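Vortragsnotizen: Selbstversorger im Skiort, Floltville als Fall

Einstieg (langsam sprechen, die hinten suchen noch Stühle)
Floltville hat 677 Gästebetten und 2000 Meter Höhe im Prospekt. Die Höhe gilt für die Bergstation. Das Dorf liegt deutlich tiefer, der Januarregen weiß das.
Hotels gibt es wenige, gebucht werden Apartments. Wer eine Woche Ski fährt, kocht also selbst oder behauptet es. 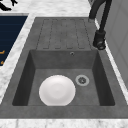
Lage und Lifte
Vom Haus Ometti sind es sieben Minuten zur Talstation, in Skischuhen 13. Im Katalog stehen die sieben.
Skibus von Sodex: fährt morgens dicht, nach 16 Uhr eher als Gerücht. Pause lassen, meistens lacht jemand.
Blaue Pisten fast alle oben. Anfänger gondeln also zweimal am Tag, und die Talabfahrt ist rot, auch wenn sie auf dem Plan lila wirkt (Druckerei).

Was die Gäste wirklich kaufen
Nähe zum Lift, Skikeller mit Heizung, späte Abreise. Panorama steht in jeder Anzeige und in kaum einer Bewertung.
Supermarkt Bagheri schließt um 18 Uhr. Wer bis zum letzten Lift fährt, isst Nudeln ohne Soße. Das prägt die Erinnerung an einen Ort mehr als jede Schneekanone.
Vorschlag: Öffnungszeiten und Betriebsschluss der Lifte auf dasselbe Blatt drucken. Kosten: ein Blatt.

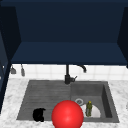 Einwand vom letzten Mal, aus der dritten Reihe: Die Gäste läsen ohnehin kein Blatt, man solle lieber den Bus bis 19 Uhr fahren lassen, dann erledige sich der Rest. Stimmt vermutlich. Trotzdem antworten: Das Blatt geht diesen Winter, der Bus braucht einen neuen Vertrag mit Sodex.

Falls Zeit bleibt: Frage nach der Sauna im Haus Ometti. Sonst direkt zu den Parkplätzen, Folie mit den Preisen überspringen, die sind vom Vorjahr.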